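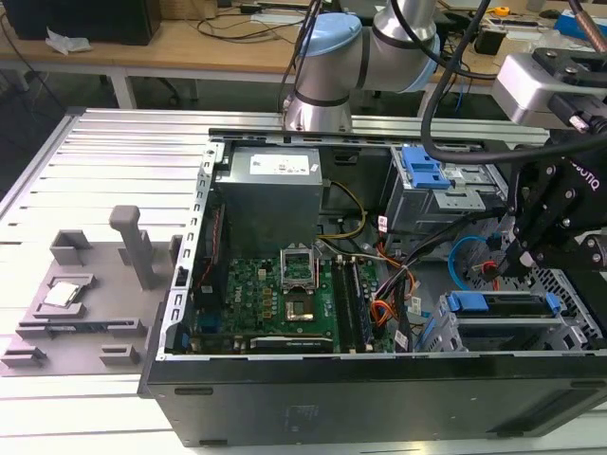

Old Tower, New Chip – the gallery

Posted 2018-08-03

I've been promising to get this page up since April, when I brought home a black desktop tower from the swap meet on Makowska Street. It cost me 30 dollars with the cord thrown in. I wanted something to run my old Vitero games on, the ones that get grumpy on anything modern, and I had a soft spot for it right away. It has a proper old-fashioned inside, with plenty of room for your hands and lots of blue plastic (I'm a sucker for blue plastic!).

A few folks on the Doduver board asked what's in there and how the chip swap goes, so the notes are longer than my usual line or two. Skip to whatever you came for.

On its side

I work on every tower lying down with the side panel off. I used to do it standing up, hunched over with a flashlight in my teeth, and then I'd drop a screw and it would go straight to the bottom, under the card. With the case on its side the motherboard is flat in front of you and the screw just sits there looking at you. So much better.

The chip and its socket

The socket is empty with the metal bracket flipped up, and the silver chip is waiting over on the left in the gray printed plate. I love having a slot for it to rest in. My first computer chip spent an evening on a saucer, and I moved that saucer four times because I kept needing the spot.

Putting one in is mostly about nerve. Hold it by the edges, find the corner mark, match it to the mark on the socket and set it straight down. It shouldn't need a push at all. If you catch yourself pushing, pick it up and look again. The bracket comes down after that, and on a lot of boards the lever takes more muscle than feels decent – you'll wince, everyone winces.

I put the paste on after the bracket is closed. Mine is a little tube of Wasix I've had forever, and a dab like a grain of rice is plenty for a chip this size. Wipe the old stuff off the bottom of the cooler too. I forgot once and had to take the whole thing apart again after supper.

Memory

Two black slots, side by side, just to the right of the socket. I've got a pair of sticks set aside in a drawer and I'm hoping they match what the board wants. Old boards can be picky about mixing sizes, and I've had one that would beep at me all afternoon with two perfectly good sticks in it and then start up happily with one. If you get beeps, try a single stick in the first slot before you go blaming the chip.

The long card at the bottom

It's seated and it's staying where it is for now. I know some of you pull everything out and start from a bare board, and I admire that, I really do, but I'd rather change one thing at a time and see what happens. If it won't start, then out it comes.

Yellow, red and orange

People always write to me about the wires! The power supply is the gray metal box with the white label, up in the corner, and those labels are worth reading with a magnifying glass before you buy anything new to plug in. My eyes are not what they were, so I take a close-up with my phone and zoom in.

The yellow ones arc right out over the middle of the case and I'm forever nudging them aside with the back of my hand. I'll bundle them at the very end. I've learned not to tie anything early – I once made a gorgeous neat job of it and found the last plug was an inch short. Those little ties come in bags of 168 at the hardware store, and I think I cut off half a bag that weekend.

Drive bays

My favorite part. There's a blue latch on top of the metal cage and blue tabs on the lower bay, and a loop of blue cable close by as if somebody had color-matched it. I haven't decided what goes in. A small solid state drive would be the sensible choice, and I can get a used one for 20 dollars, but half the fun of these old games is hearing the disk grind while the title screen loads. I may do both and keep the noisy one for saved games.

One tip on the flat cables and their plugs: pull on the plug itself, never on the cable. And stick a scrap of tape on anything you unplug, with a word on it, even if you're sure you'll remember. I gave up trusting my memory 30 computers ago.

Still on my list

Change the little battery on the board, since the clock will surely be wrong. Blow the dust out of the power supply fan with the plug out of the wall. Find the side panel screws, which are in a jar, and I have a lot of jars. Then a first start with the panel off, so I can watch the fans go round.

If you have the same sort of tower and you know which memory it likes, please leave me a comment under the gallery. I'd also trade a spare set of blue drive tabs for a front cover in decent shape – postage on me.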